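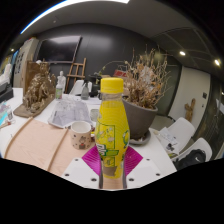 Sukitz will open its workroom to visitors in May 2025, for one afternoon of demonstrations with hand-held grippers and with the robot arm that learns from them. The open day is free, and it is meant for people who live or work near us, for schools, and for small firms which are thinking about automation but have not yet seen it from close. Visitors will be able to take a gripper in their own hand and try it on ordinary things, such as a plastic bottle with a yellow screw cap, which the two magenta fingers hold from the left and the right side. The fingers have fine ridges and are shaped like a fan. The long white table will stay as we use it on a working day, with the mug, the papers and the big potted plant with its dry branches.

The afternoon is organised together with Bellamy, the design studio that shares the building with us. Doors open after lunch and the first demonstration starts when the first group is complete. Each group has 34 places. The demonstration takes less than one hour, and after it there is time for questions and for a cup of tea.

What visitors will see

The first part is called Flulleo. It is our programme for teaching simple handling tasks by hand. A person holds the gripper, picks up an object, moves it and puts it down again, and the movement is recorded. Until the end of April our team had recorded 1,107 such movements for Flulleo, all of them in this same workroom. In the demonstration one of our colleagues will record a few more, and the public may choose the object and the place where it must go.

In the second part the robot arm will try the same kind of task alone. We want to say clearly that it will sometimes fail. Round objects are still difficult for it, and thin ones also, for example a wooden dowel which lies flat on a cloth. When the arm makes a mistake we will not stop the demonstration, but explain what happened and start again.

The third part is for the visitors. There will be 5 grippers on the table, and everybody who wishes can record one short movement. Children from the age of eight are welcome to try -- an adult must stand next to them. No knowledge of computers is needed. The recordings of visitors are deleted in the evening, unless the person signs a form and gives them to the project.

Why an open day

Since we moved to this building, many neighbours have asked at the door what we do. Some of them thought that we repair televisions, and others that we are an art school. We find these questions friendly, and we would like to answer them in a better way than in the corridor. We also hope to meet people from workshops and small shops, who know much more than we do about which tasks are tiring for the hands.

Schools which come with a class can ask for a worksheet in advance. It was prepared with Bellamy and contains 3,000 words of simple text with drawings. Teachers may copy it freely.

Practical information

Entrance is free, but a place must be reserved, because the room is small. Reservations can be made by e-mail or by telephone at the Sukitz office, and the exact day and hour are given with the confirmation. The workroom is on the ground floor and can be reached with a wheelchair. Please leave large bags at the entrance. Photographs are allowed during all demonstrations, also with flash.

Journalists who wish to visit before the public are asked to write to the office. We can show them the recording and the arm, and answer questions in English or in German.

About Sukitz

Sukitz develops tools and methods for teaching robots by hand. The company works with Urnix, which supplies the robot arm, and with Bellamy, which designs the handles.

Press contact: Sukitz, press office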